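Spent the last two days of the year comparing two sets of fingers on our hand-held grippers. Thread with notes, mostly for Ladan, who asked, and for anyone else stuck choosing.

Set A is the stock hard finger that came with the Tement kit. Set B is a softer print Ivar Rustad did for us in January, same outline, thinner wall. We call it the Calell finger because that was the folder name.

The task is dull on purpose. Lamp on a papered table, one person, two grippers. Take hold of the pole, move the lamp to a new spot, let go, back off. Guido Pace did half the runs and I did the other half so it wasn't all one person's wrists.

448 runs in total, split evenly between A and B. I threw out 5 where the recording dropped frames.

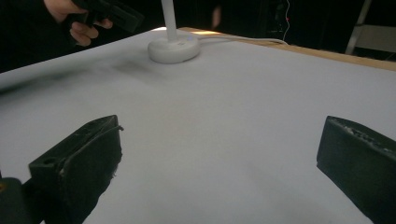

Wear first. The hard fingers scuff on the top face long before the gripping face shows anything. It looks bad on video and made no difference to the hold that I could measure. The strip on the inner side is another matter. Once it starts to fray, the pole slides.

Same trouble with B, only sooner. The soft wall flexes, the strip lifts at the corner, and after that you're gripping on bare print. We reglued B twice. A got through on one strip per finger.

Where B wins is a sloppy approach. Come in at a bad angle and it gives a little and settles. A just shoves the lamp sideways. Guido, who is less patient than me, had 71 shoved lamps with A. I had fewer and I'm not going to post the number.

Tracking was the same for both. Matte white paper is not great for it, too little to lock on to. A few dark marks on the table help more than you'd think, so don't be quick to change the sheet.

Plan is to stay on A, with a wider strip that wraps over the top edge. Ivar is printing a version with a shallow groove for it. If that survives 1000 closes on the bench I'll order enough for the Sala group too.

Lino Marras asked about the cost. Print time is close enough that I'd ignore it. The glue is what eats your afternoon.

Files go up once I've renamed them. 31 December 2024 and I'm going home.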